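Robot Systems Lab, Unit 6: Cable faults and unexpected motion
Notes to read before the bench session

The case for this unit is a tool-sorting cell called Norna, a two-arm bench setup used for putting hand tools into a plastic container.
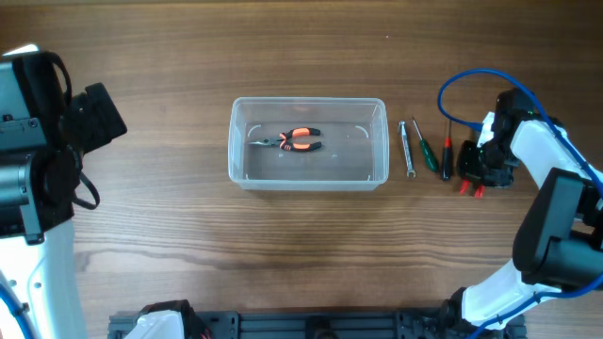

The fault was reported in July as "right arm drops out." Over two shifts the right arm stopped 8 times partway through a pick. Each time the controller logged a lost encoder signal on the wrist joint, cut motor power to that arm, and left the other arm running. The operator cleared the fault from the screen and pressed resume. On the last of these the arm came back with a wrong wrist position, moved down instead of across, and drove the gripper into the table. One fingertip cracked. The operator's hand was inside the work area at the time, reaching for a screwdriver that had rolled. There was no injury.

What the log showed

The first seven stops all came with the arm extended past the middle of the table and the wrist turned. At the home position the signal was clean, and so the self-test, which runs at home, passed every time. A test that only looks at one pose cannot find a fault that depends on pose.

What the inspection found

The signal cable had been replaced during routine service with one cut 40 mm shorter than the original. It reached, and it plugged in. With the wrist turned it pulled tight against the connector and one pin lifted. The service sheet had a box for "cable replaced" and no box for length or for a check through full travel.

The arms in this cell are Turora units. The controller is an Alcantara. The fault handling was written in-house under the project name Derkimon, and that is where most of our attention will go.

Three separate problems

Keep these apart in your write-up. Students tend to run them together and then fix only the first.

1. The cable was too short. This caused the signal loss.

2. Resume was allowed after an encoder fault without re-homing. This caused the wrong move. Once position is lost, the stored value can't be trusted, and the software used it anyway.

3. A fault on one arm did not stop the other, and nothing kept a person out while resume was pressed. This put a hand at risk.

Changes made

Any encoder fault now stops both arms and forces a re-home at reduced speed. Resume needs the enable switch held down. Cable length is on the service sheet, along with a slow sweep of every joint to both limits with the signal recorded.

Bench rules for the session

Power off at the switch before you touch a cable or a connector. A software stop does not count.
Only one person runs the controller, and that person calls out before any motion.
If a tool rolls or falls, leave it until power is off.
Do not clear a fault you have not written down. Copy the code, the time and the joint angles first.

For your report

Two pages. Draw a timeline of the stops, and mark the earliest point at which the cell should have been taken out of service. Give your reason. Then say which of the three problems you would fix first if you could only fix one that day.

Bring the blank service sheet from the Unit 5 packet. We will rewrite it in the second hour.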